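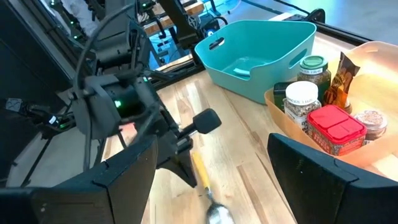
Genji Sugawara
Operations Liaison, Returns and Repacking, Trestano

Posted June 14, 2024
Board: Staff Consultation / Badawi Building / Returns and Repacking
Topic: Introduction of the Stastar arms on mixed kitchen goods

Colleagues,

This topic has been opened so that staff in Returns and Repacking may comment on the introduction of the Stastar arms before the revised work instructions are issued. Comments will be read by the department and a written reply will be given to each point of substance. Posts may be made under a user name.

The work concerned is the handling of mixed kitchen goods: spoons and other utensils, spice jars, small packets and tins, and the plastic bins and baskets into which they are put. Until February all of it was done by hand at the long benches. Since then a pair of arms has been working at one wooden-topped table, and a member of staff has been assigned to that table on each of the 2 shifts.

The department employs 19 people on this work. No post is being withdrawn as a result of the change. What is altered is the content of the day for those assigned to the table, who will lay out goods, watch the arms, step in where an item is dropped or missed, and keep the fault record.

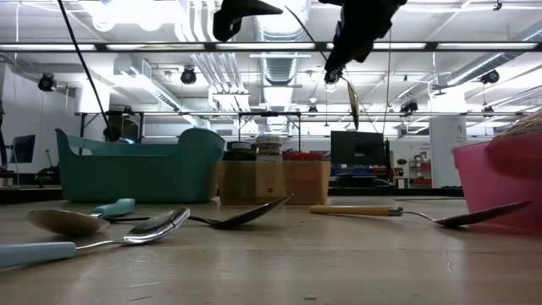

Spoons on the table, with the basket, boxes and small jars behind them.

Spoons have been the subject of most of the questions put to me in person. They differ a good deal in length, handle and finish, and staff have asked whether they must be laid straight. They need not be. Items may be set down as they come out of the carton, provided that none overhangs the edge of the table.

Staff are asked to keep comments to the work and the rota. Questions of individual pay should go to the personnel office.

G. Sugawara

bench_four wrote:

Thank you for opening the topic. I have been assigned to the table on the early shift and I wish to record two concerns.

The first is the fault record. The instruction states that every stoppage is to be entered, with the time, the item and the action taken. On a difficult morning the entries take longer than the sorting would have done. The second is that whoever is at the table works apart from everyone else. At the long benches there is conversation, and a new starter learns by standing beside someone who knows the goods. At the table one faces the arms for the whole period.

I do not object to the machinery. I would ask that the length of a spell at the table be written down.

m_okell_returns wrote:

I must disagree with bench_four on the second point. I asked to be assigned to the table and would be content to remain there. After many years of reaching into cartons my wrists are the worse for it, and the arms now do part of the reaching. Some of us also prefer quiet.

If a limit is placed on spells at the table it should be a limit for those who want one.

bench_four wrote:

I accept that preferences differ. A rota that depends on preference, however, tends to leave the least popular duty with the newest person. I have seen it happen with the label printer.

Genji Sugawara wrote:

Both views are noted. May I deal first with the fault record. The department agrees that the present form asks for too much. A shorter form has been drafted with a tick for the type of item and one line for remarks. It will be tried on the late shift first.

On glass, which was raised with me separately, the position is as follows. Jars are to be checked for chips before they are put on the table. Corks and lids are to be pressed home by hand. A jar with a doubtful stopper goes to the hand bench and is not offered to the arms at all. 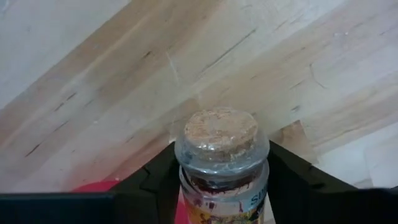
The same applies to any jar that has lost its label. The member of staff at the table has full authority to withhold an item, and no reason need be entered for doing so. I should like that to be clearly understood, as one colleague was under the impression that withheld items would be counted against her. They will not be.

Should an item fall within reach of the arms, the stop button is to be pressed and the arms are to be at rest before anyone leans over the table. This is a fixed rule and is not open for consultation.

G. Sugawara

late_shift_rota wrote:

On the stop button: after a stop, the restart can only be authorised by the shift lead. When the shift lead is in the loading area we wait. Last week I waited 20 minutes. The goods did not move and I was later asked why the late shift was behind.

Either the person at the table should be trained to restart the arms or the targets should take the waiting into account.

m_okell_returns wrote:

I support this. The training provided by Trumano, who installed the arms, covered the restart procedure in full. We were shown it and then told that we were not to use it.

trolley_side wrote:

I take the opposite view. A person working alone, and behind on the count, is the last person who should decide whether it is safe to restart. The shift lead is a second pair of eyes. The wait is a nuisance and the remedy is to have the lead nearer to the table.

late_shift_rota wrote:

With respect, the lead has the loading area to cover as well and cannot be in two places. I would settle for a named deputy on each shift.

Genji Sugawara wrote:

I have discussed the restart with both shift leads and am able to give the following reply. It is set out under headings for ease of reference, and colleagues are asked to quote the heading when responding.

Restart after a stop

A deputy will be named on each shift and will be trained to authorise a restart. The person at the table may not act as deputy during the same spell. Time spent waiting will be deducted before the shift's figures are drawn up.

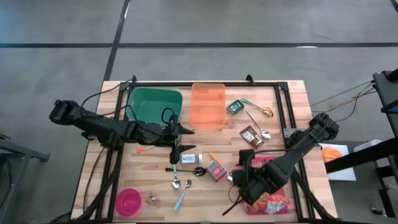

Length of a spell at the table

The department proposes a limit of 2 hours, after which the member of staff returns to the long benches. Those who wish to continue may do so by agreement with the shift lead, and such agreements will be shown on the rota where all can see them. No one in their first month will be assigned to the table.

Training of new starters

New starters will learn the goods by hand, at the benches, beside an experienced colleague. The arms form no part of the induction.

G. Sugawara

bench_four wrote:

The proposal on new starters meets my concern and I am grateful for it. I remain doubtful about the exemption by agreement. May we see how it operates before it is made permanent?

m_okell_returns wrote:

I would prefer no limit, but can work with this one. Could the rota show the whole month? The present one is put up a few days ahead and is of little use to anyone with children to collect.

trolley_side wrote:

A smaller matter. There is nowhere beside the table to put withheld items. A tray with a marked place would do.

Genji Sugawara wrote:

A tray will be supplied. The monthly rota has been referred to the shift leads. The exemption will be reviewed with staff before it is confirmed, as bench_four requests. The topic remains open for further comment.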